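# Chest CT series not reaching the thoracic surgery worklist

Gripper open above the table. 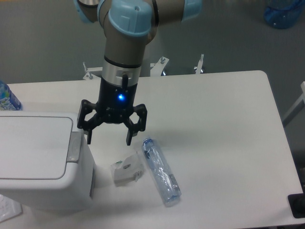
*Gripper held open over the white table*

**Queue:** Imaging systems, second line
**Raised by:** Dolores Montoya, thoracic surgery coordinator
**Site:** Fitzsimmons wing
**Priority:** 2
**Status:** Closed

**Reported problem**

Follow-up chest CTs for surgical patients show as complete in Andalar but do not open from the worklist. The study line is there, with the right name and hospital number, and the viewer says "no images available". Plain chest films for the same patients open normally. Needed before the Wednesday planning meeting, where two of the affected patients are down for discussion of lung resection.

**09:10** Checked both patients in the archive. The thin-slice series are stored and complete. The larger study has 1670 images. Opened it from the archive console without trouble, so the scanner and the first transfer are ruled out.

**09:35** Asked Dolores to try another workstation and a colleague's login. Same message on both. Not a profile or permissions fault.

**10:05** Looked at the Ferby router, which passes studies from the archive to the surgical viewer. The queue is empty and there are no red flags on the status page. The log does show the association closing early on each of the missing studies:

```
ASSOC OPEN dest=SURGVIEW
SEND series=2 desc=CHEST THIN
WARN limit reached, closing
ASSOC CLOSE status=OK
```

It closes with status OK, so nothing was retried and no alert went out.

**10:20** Sent a short abdominal study by hand. Arrived and opened. Sent the larger chest study by hand. Failed the same way as before.

**10:50** The limit in the warning is the number of images per association. It is set to 400 on the surgical route. The radiology route has no limit. The setting appears in the config after the February update and is missing from the backup taken before it. Change record for the update does not mention it.

**11:15** Rang Vundent support. They confirmed that the update writes a default limit to any route where the field was blank. Their advice is to set it to 0, which means unlimited, and restart the routing service. A restart drops anything in transit, so agreed with the CT room to do it over lunch.

**12:40** Limit set to 0 on the surgical route. Service restarted. Back up in under a minute.

**12:55** Resent the larger chest study. All images received and the viewer count matches the archive. Scrolled through the lung and mediastinal windows with Dolores on the phone. She can also pull up the earlier scan next to it for comparison.

**13:30** Ran a report of chest CTs sent to the surgical viewer since the update, comparing counts at each end. Put the short ones in the resend queue at low priority so that new scans go first.

**16:20** Resend queue finished. Counts match on every study in the report. Dolores has opened both meeting patients and is happy for the ticket to be closed.

**Cause:** image limit added to the surgical route by the router update.

**Fix:** limit removed, service restarted, short studies resent.

**Still to do**

- Add the route limits to the post-update checklist.
- Ask Vundent whether an early close can be logged as a failure. Their reference is in the linked call record.
- Check the same field on the oncology route. It is not in use yet but was copied from the surgical one.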